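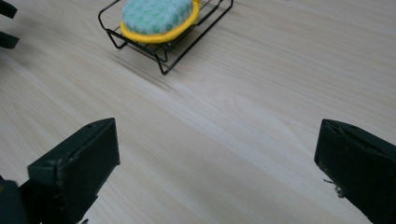

Black wire rack, wooden table

Home Notebook People Projects Contact

August – Sosby meetings, speaking turns, second pass
5 min read

Picking up from where I left off before the break, with apologies to whoever reads this looking for a clean summary. There isn't one yet.

We now have 2,000 speaking turns transcribed from the Sosby neighborhood meetings, and I can put a named speaker to 1,667 of them. The other 333 are mostly people calling out from the back, or two people at once, or the recorder sitting too close to somebody's coat. I went back and forth on whether to guess at gender by voice for those and I've decided against it, at least for this pass. We had that argument in the spring and I came around to Hamidreza's side of it. Hamidreza Pakzad, if you're reading this, you may now gloat.

What I sat with all morning was the difference between attending and speaking. Women sign in at these meetings in good numbers – more than men at plenty of them – and if you stopped at the sign-in sheets you would say Sosby was doing fine. Then you open the transcripts. The turns by women are shorter, they come later in the evening, and a great many of them are questions, where the men's turns are statements. I had expected some of that from the reading. I hadn't expected the lateness to be so steady from one meeting to the next.

I think part of it is the agenda. Roads, parking and the budget go first, and schools, the clinic and the bus go last, and people tend to wait for the item they came for. By the time the clinic comes up the chair is looking at the clock and asking everybody to keep it brief. So there's a rule that applies to all and falls mostly on some. Nothing in the bylaws does this. I read them twice, lovely dry things that they are, and there isn't a line in them you could object to.

Still to be careful about: the agenda order and the speaker's gender are tangled together in our data, and I can't pull them apart without a few meetings where the order was different. Sandhu, the next district over, rotates its agenda. If we could get their recordings we'd have a fair comparison, and I've written to ask very nicely.
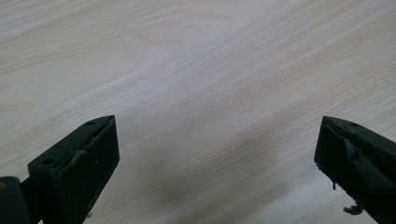

Coding notes

Wusodier crashed again on the long file, the one with the zoning fight in it. Splitting it in 2 and importing the halves separately worked fine, but the turn numbers restart in the second half, so please check before you merge anything. I have labeled them A and B.

I changed the code "interrupted" to cover only cases where the speaker doesn't get to finish. Before, we were also marking the little murmurs of agreement, and those are a different animal entirely (some speakers plainly enjoy them!). Old codings are kept in their own column.

New code: "restated." It's for when a point is made by one person, gets no response, and is then made by a second person and gets picked up. I know everyone has a story about this one and we all go in expecting to find it, so I would like two of us to code it blind, names stripped out, before anybody says a word about it outside this room. I tried it alone on one meeting and found myself changing my mind about the same turn three times.

Interviews

The target is 70, split between women who spoke at least once and women who signed in and didn't. The second group matters more to me and will be harder to reach, and I'd rather go slowly and do it well. The question about why they stayed quiet needs rewording. As it stands it sounds like a scolding. Maybe ask what the evening was like, start to finish, who was minding the kids, how they got home, and let the rest come out on its own.

Clilorix will cover the transcription but wants the consent form first, with the new paragraph on withdrawing.

For next time: reread the chair's remarks, call the Sosby clerk after 2 about the missing minutes, print sign-in sheets.

Recent entries
Who takes the minutes?
Sign-in sheets and what they leave out
Reading group: quotas and party lists
Childcare at evening meetings, first notes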